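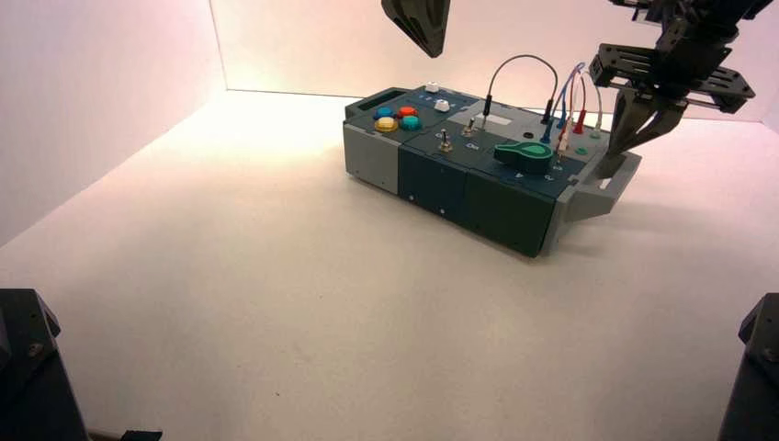

According to Lanying Cui, the city council of Nolarmont adopted its climate emergency motion before any department had been asked what it would cost. Other respondents placed the costing later, in November, when the 6 district offices received their first budget notes.

We compared the motion with 1,072 council decisions taken over the next two years. Most decisions on transport and housing did not mention it. Where it was cited, it usually supported work already planned, such as the tree planting along the Hou canal. Adjei's earlier study of Prullovel found the same pattern in a city with a smaller budget and a longer record of climate planning.
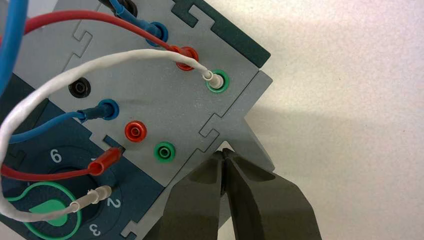 Figure 2. Gray panel with two diagonal rows of sockets, held at one corner by a gripper.

Citations were more common in decisions that carried outside funding. Grants under the Protus program required a written link to a local climate goal, and 800 of the pages we coded come from those files. We therefore report funded and unfunded decisions separately.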